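Vase release height drifting between runs in sim cell

ullamska_k
Posted September 2022

Running a simulated tabletop cell, one arm on its own pedestal table beside the work table, jointed gripper pointing straight down. The job is place vase upright in baking dish. The grasp is at the neck. Since I rebuilt the workspace (project is called Haltton, if anyone remembers my earlier thread) the release height has been off by 12 mm on part of the batch, always high. The other part is fine. Same controller, same seed range.

Already checked: gravity compensation, joint limits, tool mass. Reloading the dish mesh made no difference.

pastor_rig
Is the dish a convex hull for collision? If so the cavity is filled in and the vase will be sitting on an invisible lid. Classic fault.

ullamska_k
No, decomposed into parts. I turned on the collision overlay and the inside is hollow. Renders from the same setup, vase held at the neck over the dish:

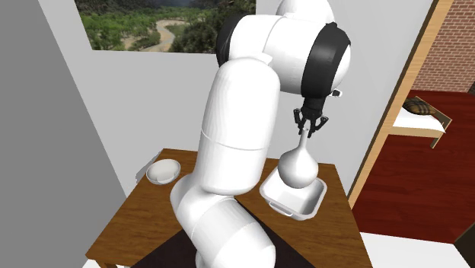
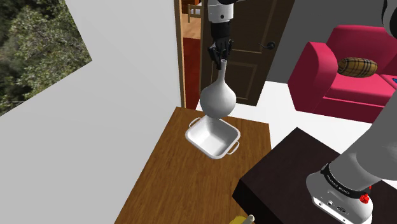
Trinidad Moya
I would look at the tool centre point before touching the meshes again. When you rebuilt the workspace, did you re-import the gripper with the collar as a separate body? If the TCP is measured from the flange in one config and from the collar in the other, you get a constant offset along the approach axis, which matches what you describe. A filled cavity would give you a bigger error than 12 mm with a dish that deep.

pastor_rig
Disagree. A constant offset would show up on every run, and he says only part of the batch.

Trinidad Moya
Only if every run loads the same config. Check for that first.

ullamska_k
There are 2 config files. The older one dates from May and I thought it was dead. Grepping now.

momville
Slightly off topic, but gripping a narrow neck with the centre of mass that far down in the body is asking for swing. What contact friction are you using? If the vase tilts even a little at release the base edge touches first and your height reading is meaningless.

ullamska_k
Friction is default. I do see roughly 4 degrees of tilt on the worst ones. Height is logged at the vase origin, not the base.

momville
Then log the base as well. And hold for 2 seconds before opening the fingers - it costs nothing in sim.

pastor_rig
It costs wall time if he is running large batches. I'd raise the damping on the finger joints instead.

momville
Damping hides it. You'd be tuning the model to suit the fault.

ullamska_k
Update. Trinidad was right about the config. Some of the workers were still picking up the May file, with the TCP at the collar. Deleted it, restarted every worker, and the 12 mm is gone. The tilt is still there. Trying the hold next, then friction, one change at a time.

Trinidad Moya
Write the TCP into the run header while you are at it, so the log shows which value was loaded.

pastor_rig
Fair enough on the config. I'd still check the dish decomposition at the corners. Mine had a sliver poking through the inside wall and it took me ages to find.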